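From: Gergely Lengyel
To: handling-list
Date: Apr 21, 2018
Subject: Re: Open day at Skellarska, notes on the sleeved arm

On the Skelar open day, Mockus wrote:

> I could only stay for the morning session and missed the handling demo
> in the back room. Did they run it with the cloth cover on the arm? We
> were told in November that the cover fouled the wrist camera and that
> they were thinking of dropping it. Also, is the hand still the
> three-finger one, and what were they using as a target?
>
> If anybody took down cycle figures I would be glad of them.

Taking the points in order.

The cover is still in use. It is a dark knitted sleeve, ribbed, pulled over the forearm and left fairly bulky. Skelar's argument is the same as last year's: visitors and trainees stand close to the arm, and a soft surface is easier to live with than a bare shell. They have not dropped it, and the person running the demo did not seem aware that anyone had suggested it.

On fouling, I think the complaint stands. The wrist view was on a monitor beside the demo area and the organisers let us copy stills from it. With the arm in the pose below, the knit takes up the top of the view and much of the right side. The fingers stay visible, but one of them is partly tucked in against the cloth, and I would not want to rely on a contour tracker there.

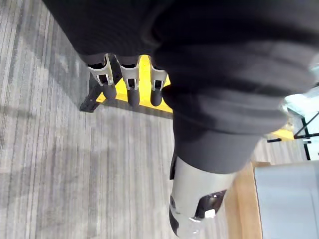
Wrist view, fingers over the yellow fixture. Sleeve at top and right.

The hand is a three-finger type with segmented, silver-white fingers and black rubber tips. I asked whether the tips were a stock part and was told they are moulded on site and changed after 2964 grasps, which is a number from their maintenance sheet and not a measured limit. Linkage play was said to be within tolerance. I did not see a test for it.

The target was a fixture set down on the carpet: a flat yellow piece with a black perforated bracket out to one side. The task was to approach from above, close on the part and lift it 190 mm, then put it back in the same place. Working at floor level is new. Last year everything was on the bench, and the change matters for the camera, as the carpet is striped and the daylight from the window side is strong. Hitley asked about exposure and was told it is fixed for the whole run. I would have expected that to cause trouble at the bright end, and would like to see the logs before saying more.

Figures, for what they are worth. The session was set at 40 attempts, and the sheet on the wall gave 92 per cent completed for the previous week. I did not stay to the end and cannot say how the open day compared. The sheet did not define "completed", so a lift followed by a poor placement may or may not be included. I have written to ask.

Two smaller matters. The sleeve is fixed at the wrist end only by its own tension, as far as I could learn, and there is no drawing for it. If anyone on the list has a covered arm with a proper collar, please post the dimensions. Secondly, Skellarska will lend the fixture drawing to members who ask, but they want the request to come from a named site and not from the list as a whole.

I have the rest of the stills and can send them off list. They are large, so please say which pose you need.

Gergely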